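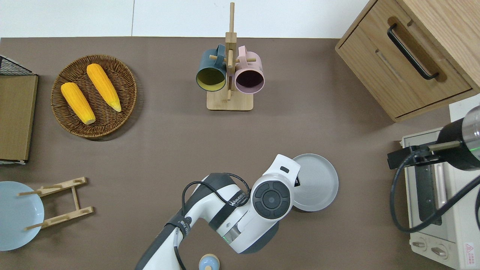 At Sollari, a company that runs kitchens for 20 office buildings, the afternoon shift used to start with the dishes. Two people stood at the counter from the end of lunch until 4 p.m., putting plates in racks and mugs back where they belonged. In May the company began handing part of that work to a robotic arm in its test kitchen in Riihimäki. The setup is an ordinary one, with a wooden dish rack, a mug tree holding a teal mug and a pink one, and a toaster oven at the side. The managers wanted it that way. A bare steel bench would have been easier for the machine, but the staff don't work at a bare steel bench.

The arm is slow. On a good day it handles 644 pieces, less than one experienced worker can do. It runs through the break, though, and it doesn't get sore wrists. Before the trial, wrist and shoulder pain was the most common complaint on the shift.

No one has been let go so far. Of the 79 people in Sollari's kitchen crew, 3 have moved into new jobs looking after the arm. They set out the dishes, watch for bad grips and write up each dropped plate. The pay is a little better. One of them said she misses talking across the sink, and that the new job is mostly waiting and then suddenly hurrying.

Others are less sure about it. Workers at the Plindov site have asked for a written promise that hours won't be cut if the arms spread, and the company has agreed only to talk again after the trial. The software comes from a small supplier called Nedaren, and the crew has complained that changes to it arrive overnight without notice. A grip that worked the day before may need a new layout in the morning.

Sollari now posts the changes on the kitchen door before each shift. The crew also won the right to stop the arm at any time without asking a supervisor, and they use it most often when lunch runs late and they need the counter back.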